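Hondovetti fold-up storage box, coral
Reviewed Feb 10, 2024

I bought this box in September, so it's had a good few months of being kicked around our place and I feel okay about having opinions now. I got it at the Hirkbridge store because the website wanted too much for shipping, and I'm glad I did, since the coral on the site looks almost pink and in person it's a proper warm orange kind of color. Love it!

Setup took me 6 minutes, and most of that was hunting for scissors. You unfold it, push the bottom panel flat, done. The panel popped up at one corner for the first week or so (annoying) and then settled down once there was some weight on it. If yours does the same, leave a couple of heavy books in overnight.

I'd had a Sunumetti bin before this, and it was fine, but the sides sagged and everything slid into a heap in the middle. These walls stay put. The store page had 336 reviews when I looked and a bunch of them complained about the smell out of the package. Mine had a little of that plastic smell, gone in two days with the window open.

Gripes: no lid, and the pale inside shows every mark. Crayon wiped off with dish soap, marker did not. I also wish it had handles, because carrying it full down the stairs is a two-arm hug situation and you can't see your feet.

What I mostly use it for is the bedroom pickup at the end of the day, when I put it right on the bed and everything that doesn't have a home goes in. It's tall enough inside that I don't have to be neat about it. The panda plush sits down in there with room to spare, snack wrappers and the frosted cup can ride along until I get to the kitchen, and the penguin and the long green guy can wait on the bed for their turn. Clothes I still do separately. I'd buy a second one, probably in a darker color if they ever make it.

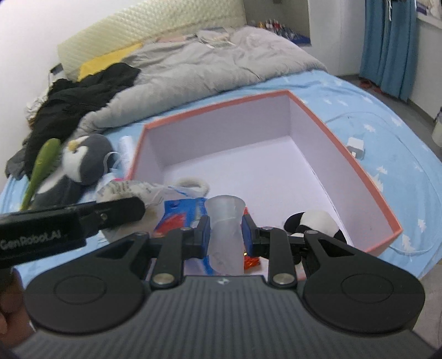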